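Fimow > House & Yard > Doors and Hardware > Question 3769

Print this page | E-mail this page

Do we really need all 16 doors rehung, or is somebody selling me something?

Asked by Chutima Paisan, 01/07/2025

We bought a house in Plorkham last April. It's got 16 inside doors if you include the closets, all solid wood and all with lever handles. Since the heat came on this winter, three or four of them have been misbehaving. The upstairs bathroom door swings open on its own if you don't latch it. The bedroom door next to it rubs at the top corner. One lever hangs down a little and doesn't come back up to level unless you help it.

I had a man from Ruangrit come out for what I thought was a small repair. He walked through the house, put a level on two of the doors, and told me the whole house has "hinge fatigue" and that I should have every door rehung with new hinges and new levers while they're at it. The levers they use are Kover, which he says are "lifetime." He wants $1000 just to get started, and he'd work out the rest later. When I asked what would happen if I did nothing, he said the frames would "walk."

I can't find anybody who has heard of a frame walking. I'm not cheap and I'll pay for work that needs doing, but most of these doors open and close fine. Is hinge fatigue a real thing? Is there anything I can check before I call him back? I own a screwdriver and a drill, and I'm okay with both.

2 people also want to know this

ANSWER 1 (picked by the asker)
Darragh Rafferty

I hung doors for a living for a good while and I never once wrote "hinge fatigue" on a bill. Hinges do wear. On a garage entry that gets slammed all day, sure, you'll see a pin with a groove in it. On a linen closet? Come on. And I have no idea what a walking frame is. A house can settle and pull a frame out of square, but new hinges won't stop a house from settling, so even if he's right about the problem he's selling you the wrong cure.

What bothers me more is "the rest later." Get a price per door, in writing, with the door named. If he can't tell you what's wrong with the hall closet, he shouldn't be charging you to fix the hall closet.

Now the doors. Do these in order and stop when the thing is fixed.

The one that rubs. Open it halfway, take hold of the edge on the handle side and lift gently. If you feel it move, look at the top hinge while you do it. Nine times out of ten the screws are loose in the frame. Tighten them by hand. If one just spins, back it out and put in a longer screw of the same thickness, long enough to reach the stud behind the frame. Drill a small pilot hole first. Don't lean on the drill at the end or you'll pull the frame over and have a new problem.

The one that swings by itself. That's a door that isn't hanging plumb, and it may have been doing it since the house was built. Plenty of people live with it. If it bugs you, pull one hinge pin, lay it on concrete, and give it a light tap in the middle with a hammer so it has a very slight bend. Put it back. The bend adds a little drag and the door stays where you leave it. I've had customers refuse to believe this and then ask me to do three more.

The droopy lever. There are two possible causes and you want to know which before you spend a dime.
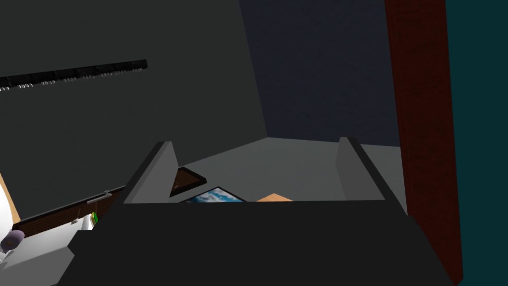
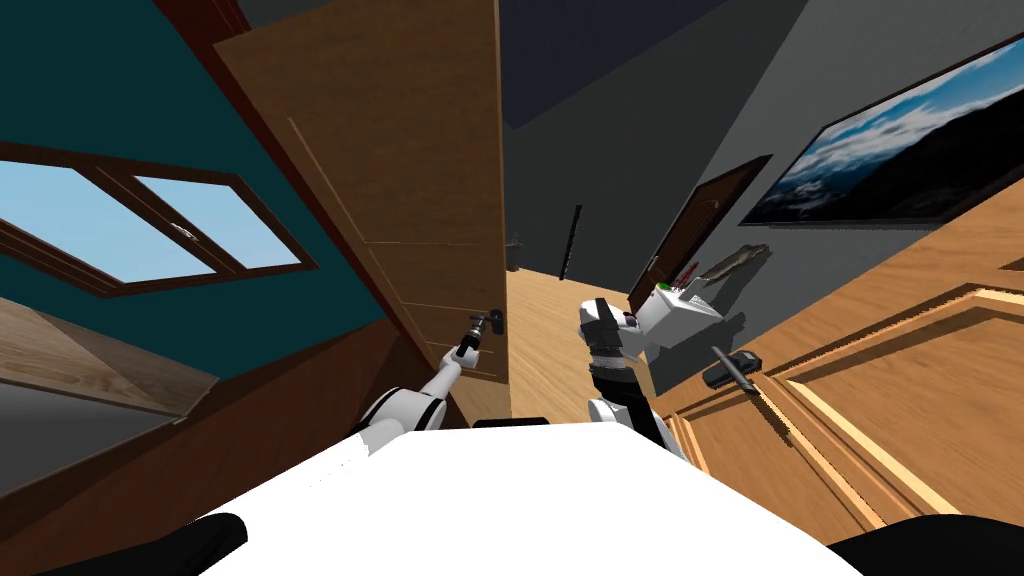

Wood door with a black lever, partway open.

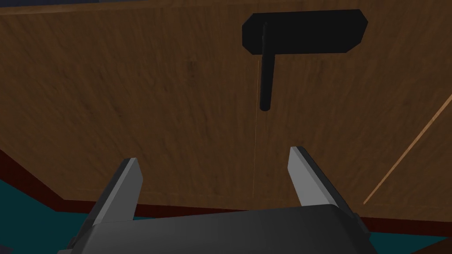
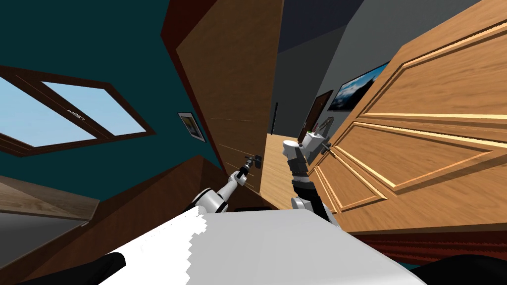
First, the screws. Most levers have either a pair of screws you can see or a small set screw tucked in on the underside of the neck. Push the lever level with one hand, snug the screws with the other, and let go. If it stays up, you're done. Go easy, though. If you crank those screws down hard you squeeze the two halves together and the lever gets stiff and won't return at all, and then everybody decides the spring is shot.

If it still sags, then it probably is the spring. On cheaper sets the spring can't be replaced, so you buy one new lever. One. Take the old one to the store and match the distance from the edge of the door to the center of the hole, and check which way the lever points if it's the kind that only works on one hand.

As for "lifetime" - read what it covers. In my experience that word is often about the finish, and often the first owner, and often you mail the part in and pay the postage. I don't know what Kover promises and I'm not going to guess. Ask him for the paper. If there isn't any paper, you have your answer about the lifetime.

Last thing, do nothing big in the middle of winter. Your heat is on and the air is dry, and wood moves with that. Wait until the heat is off and look at every door again. I've seen people plane a quarter inch off a door in the damp season and then stare at the gap for the other half of the year.

Comments on this answer:

Chutima Paisan: The rubbing one was the top hinge. All three screws were loose and one was so short it fell out in my hand. I put in a long one and the rub is gone. Haven't tried the bent pin yet. I don't have much faith in it but I'll report back.

Darragh Rafferty: Light tap. If it won't go back in, you tapped too hard.

Chutima Paisan: Okay, bathroom door now stays put. I take it back. The lever is still drooping after the screws, so I guess I'm buying one.

ANSWER 2
hallway_pete

I wouldn't be so quick to write the guy off. We had doors sticking in our old place and everyone told us "loose screws, loose screws" and it was the floor sinking at one end. Cost us a lot more than new hinges. If you have cracks running off the corners of the door frames, or the gap along the top of the door is a wedge shape, get somebody to look at the house who does NOT sell doors. That's my only advice really. A door company is going to find a door problem.

I also don't trust the hinge pin trick. You're damaging a part to hide something. It works but so does a brick.

Comments on this answer:

Darragh Rafferty: No argument about the cracks. Fair point and I should have said it. The brick I'll leave alone.

Chutima Paisan: No cracks that I can see. The gap over the bathroom door looks even to me. The one over the back bedroom is maybe a hair wider on one side, but I'd have to squint to call it a wedge. I'll write it down and check it again in the spring.

ANSWER 3
mm_dooley

Just replace them all with knobs, levers are junk. My dog can open levers.

Comments on this answer:

hallway_pete: She didn't ask about dogs.

Follow-up from the asker

I called Ruangrit and asked for a price on each door with the reason next to it. The man said they don't break it down that way. I asked what hinge fatigue looks like, so I could look at the hinges with him on the phone, and he said it isn't always something you can see. I told him I'd think about it. I also asked about the warranty and he said he'd send it over. Nothing so far.

So it's a long screw and a bent pin, and one new lever when I find a match. The back bedroom I'm leaving alone for now. If anyone knows whether I can swap one side of a lever set and keep the other, please say so, because the side facing the hall is fine and I'd hate to throw it out.

Related questions

Closet door won't latch unless I slam it
Can I paint over brass hinges or will it chip?
How much gap should be under a bathroom door?
Contractor wants money up front before giving a price
Old key stuck in bedroom door lock
Does a humidifier help with shrinking wood trim?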